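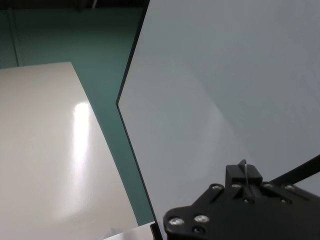 Stasville Toy and Games Library | Fit-out Team

White boards and a teal bench: the workroom is nearly there

If you've poked your head around the workroom door at Nasrallah Hall lately, you'll know it's been a bit of a building site (sorry to anyone who came in for a jigsaw and went home with sawdust on their socks). Well, we're on the home stretch! The teal surface is in, the glossy white boards have turned up, and I have spent more of my August thinking about panels than I ever thought I would.

A quick catch-up if you missed the last newsletter. We got $3,353 from the Stasville neighbourhood grants round to do up the room where toys get checked, cleaned and repaired between loans. The old benchtop was a dreary brown thing with a permanent ring from a glue pot, and small parts vanished on it. You'd put a brown game token down and that was the last anyone saw of it until the next family rang up to say their set was short. So colour was the first thing we argued over. I was keen on yellow. I lost, and I've come around to the teal completely. It's a flat, even blue-green, easy on the eyes, and a white board laid on it stands out beautifully.

The boards are the bit I'm most excited about. We ordered them from Bevetti, in their Filluseck range, and they're meant to work as sorting trays without sides: you put one down, tip the contents of a box onto it, match everything against the contents card and slide the lot back in. They wipe clean with a damp cloth. I'll warn you that they're shiny. Under a bright light you do get a long white streak of glare down the middle, and a couple of us tried shuffling around the bench to get away from it before someone suggested just turning the board a bit. Works a treat. We did look at a matte version, but felt marker stained the sample and that settled it.

The boards come 700 mm long, a touch more than I'd pictured when I filled in the order form, so the narrow shelf I had in mind for them is going to hold puzzles. For now they'll live flat on the bench. If you're on the repair roster, please don't cut on them. There's a separate mat for knives in the second drawer, and the glue needs 48 hours to cure before anything goes back on loan, same as always.

What's still to do? The labels on the drawers, mainly, and a decision about the lighting. I'd like a softer lamp over the sorting end. We've got a bit left in the kitty but I'd sooner use the room for a few weeks first and see what annoys us. There's also the old benchtop, which is leaning up behind the hall and is free to anyone with a ute and a use for it. The glue ring comes with it.

Loans carry on as normal while we finish up. We've got roughly 200 families borrowing at the moment, and returns go to the front desk as usual, so please don't leave them outside the workroom door, even if you can hear us in there. The first proper sorting session on the new boards starts at 10 am once the labels are up, and we'll put the date on the noticeboard by the kitchen. Come along even if you've never mended anything! Checking a marble run against its contents card is a very pleasant way to spend a morning, and there'll be scones.

One last thing. The big wooden train set is still missing its level crossing. Have a look under the couch, would you?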